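Section 4: Getting your first episode recorded and into the feed

Okay, you've got your login and you've picked your slot on the Trimmont show list. Now comes the fun part! I'm going to walk you through it the way I do it myself, mistakes included. I've been putting out our old-time fiddle show this way since April, and most of what follows is stuff I had to learn by wrecking an episode first.

You'll need the Clavitz recorder (the small one from the loan shelf is fine), a pair of wired headphones, and the episode sheet from Section 3. Bluetooth headphones will work in a pinch, but the delay drives me up the wall when a guest is playing.

4.1 Recording

1. Put a fresh memory card in the recorder and format it from the recorder's own menu, under Card. Don't format it on your laptop. I did that once and the recorder sulked and wouldn't see the card at all.

2. Set the file type to WAV. You'll be tempted by MP3 (smaller files, I get it), but banjo and mandolin sound awful once they've been squashed twice.

3. Plug your mic into input 1 and your guest's into input 2. Keep that order every time. Lev Boiko does our mixing, and he assumes the host is on the left track.

4. Ask your guest to play the loudest thing they plan to play. The loudest! Not a polite little warm-up. Turn the gain knob until the meter just touches the second-to-last bar, then back it off a hair.

5. Now have them talk. It'll look very quiet next to the music, and that's okay – leave the knob where it is and let Lev bring the speech up later.

6. Press Record once to arm it and again to start. The counter has to be moving. If the light is blinking, you're only armed, and I have lost a really lovely story about a borrowed dulcimer that way.
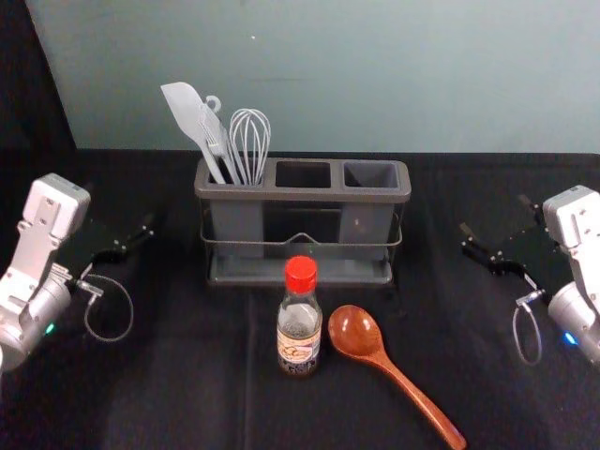 7. Leave ten seconds of silence at the start, with everyone in the room sitting still. Lev uses it to clean up hum from the fridge next door.

8. When you're done, press Stop and wait for "Saved" to show on the screen before you touch anything else.

Caution: Never pull the card or the batteries while the screen says "Writing." You can lose the whole session, and I don't know of any way to get it back.

Note: A card holds roughly 140 minutes with two mics. If your guest is a talker, bring a spare.

4.2 Listing the music

Every tune in the episode goes on the sheet, even if it's only 20 seconds under somebody talking. Halima Rotich checks these before anything goes out, and she'll send it back if a line is blank (she's very nice about it, but she will).

1. Write the tune title, who's playing it, and who wrote it. For the really old ones, put "Traditional" and then add whose arrangement it is.

2. Mark each one L for live in the room or R for a record. If it's R, attach the permission email.

3. Add the start time from the finished mix, so leave that column empty until Lev hands the mix back.

Tip: Get the guest to spell tune titles for you before they head home. Fiddlers have about five names for everything.

4.3 Uploading to Flamier

1. Log in to Flamier and choose Shows, then your show's name, then New Episode.

2. Drag in the mixed file. The bar sits at zero for a while and then jumps, so give it a minute before you decide it's broken.

3. Type your title. Mine always start with the guest's name, because that's what people search for.

4. Paste your description into the Notes box. The limit is 2,000 characters and it counts spaces. Anything past that just vanishes with no warning, so paste, save, and then read the last line to see that it's all there.

5. Under Category, pick Music, then Music Interviews. If you leave it on plain Music, the apps file you next to the DJ mixes and folks can't find you.
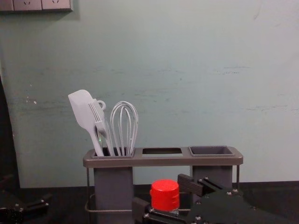 Trimmont Roots Radio – Podcast Team

6. Add your cover art. It needs to be square, and any lettering should still be readable when it's shrunk to the size of a postage stamp.

7. Click Preview and listen to the first two minutes and the last two, on headphones. Yes, even if you're sick of your own voice. I caught a whole episode with the theme song playing twice at once!

8. Set the release time to 6:00 a.m. and click Schedule. Don't click Publish Now unless Stefaniia Levchenko has told you to, as that skips Halima's check.

Note: If you see error 658, your file name has an apostrophe or an accent in it. Rename the file with plain letters and upload it again.

Once it's scheduled, drop a line in the team inbox with the episode title and your guest's website, so Melaniia Zhuravel can get it into the newsletter. She needs it by noon the day before release. Fixing an episode that's already out is in Section 5.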